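Tranow Opens Simulated Kitchen Set for Two-Arm Robot Training

GRIMSIDE, July. Tranow has released the first part of Mahlangu, a collection of simulated demonstrations for training two-arm robots on countertop tasks. The release holds 2,000 episodes across 35 task layouts. Operators drive both arms in simulation, and joint positions, gripper state and rendered views are logged at each step.

Object positions are changed between episodes. Of the episodes recorded, 716 use layouts that include a plate, a box or a cutting board.

"We keep the failed attempts and label them," said Yupin Ongart, who leads data collection at Tranow. "The learning system needs both."

A held-out set of 270 episodes is reserved for testing. Files can be requested through Inder, the company's data portal.
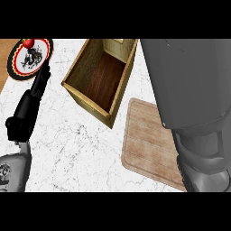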